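Economia Doméstica Aplicada: apontamentos da aula 3
O pano, a cor e outras certezas apressadas

13 de novembro de 2018
Por Telmo Herrero

Retomamos o ponto em que ficámos: o código de cores dos panos. O manual da Prodis apresenta-o como se resolvesse a higiene de uma casa inteira. Rosa para uma divisão, azul para outra, e pronto. Tenho as minhas dúvidas. A cor diz-nos a que sítio alguém destinou o pano. Sobre o que ele limpou entretanto, nada.

Antes de discutir detergentes convém olhar para onde os panos vão parar. Na prática ficam em cima do que estiver mais à mão, muitas vezes outro têxtil.

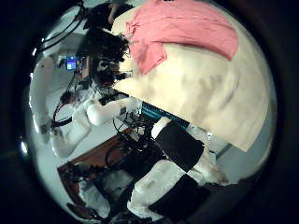

Fig. 1. Pano cor-de-rosa, amarrotado, sobre tecido creme.

Perguntas que deixo para o caderno:
- O tecido claro mostra zonas acinzentadas. Sombra ou sujidade? Por uma fotografia não se decide, e desconfio de quem decide.
- O vinco do pano prova que foi dobrado com método? Não me parece. Um pano largado também faz vincos.
- Quem arruma trabalha com a cara perto do tecido. O cabelo solto conta como contaminação? O manual não lhe dedica uma linha.

Sobre a dobragem. A regra de dobrar em quatro e usar uma face de cada vez é razoável, mas exige que a pessoa se lembre de que face já usou. Fizemos o exercício em julho com 13 alunos e só 2 souberam dizê-lo no fim. A amostra é fraca, bem sei. A do manual nem sequer vem indicada.

Sobre o material. Identificar um artigo pela cor e pelo contorno é um hábito que quero ver perdido nesta turma. Na figura seguinte temos outra vez cor-de-rosa e dobras, com uma mancha preta que tanto pode ser a face de baixo como uma peça encostada. Pano ou esponja? Um e outra lavam-se e secam de maneira diferente. Registem «não determinado» e sigam em frente.

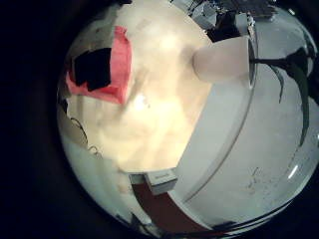
Lavagem e secagem

O folheto da Jastent promete 200 lavagens sem perda de absorção. Não diz a que temperatura, nem com que detergente, nem quem contou. Até ver, usem o teste simples: uma colher de água na bancada, uma passagem, e vejam o que fica.

Secar aberto, numa barra. Nunca por cima de tecido claro, por muito que a embalagem garanta que a cor não larga.

Para a próxima aula: ler o capítulo 3 de Iglesias, com lápis na mão. Quem concordar com tudo volta a ler.

Comentários

Estíbaliz Requena: Em minha casa o código de cores durou uma semana. A do cabelo é boa pergunta, e as fibras que o próprio pano larga?

M. P.: O teste da colher depende muito da bancada. Na minha, de pedra, ficam todos mal.

Aluno da turma B: O capítulo 3 é para entregar ou só para ler?

Centro de Formação Preltholm | Contacto: secretaria | © 2018 | Voltar ao topo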